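Skuker Tabletop Set – README

Welcome, and thanks for downloading! Skuker is all about the things people do at a table: laying it, clearing it, wiping it down, folding a napkin or two. We love how much goes on in such a small space.

What's inside
Clips: over 3000
Table activities: 102
Notes: one text file per clip, in everyday English

Layout
clips/ – the recordings
notes/ – what gets moved and where it ends up
tables.txt – surface color and finish, wall color

Tables
The white tops are my favorites – smooth, plain and great for seeing small things like spoons.

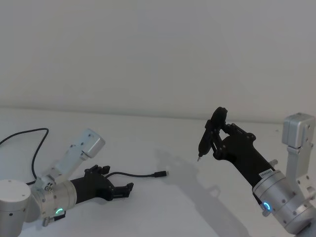

Timothée Charpentier wrote in that pale napkins are hard to find on the white tops and asked for more dark ones. Great idea, and they're on the list for February!

Contact: Severin Wieser, Weruncombe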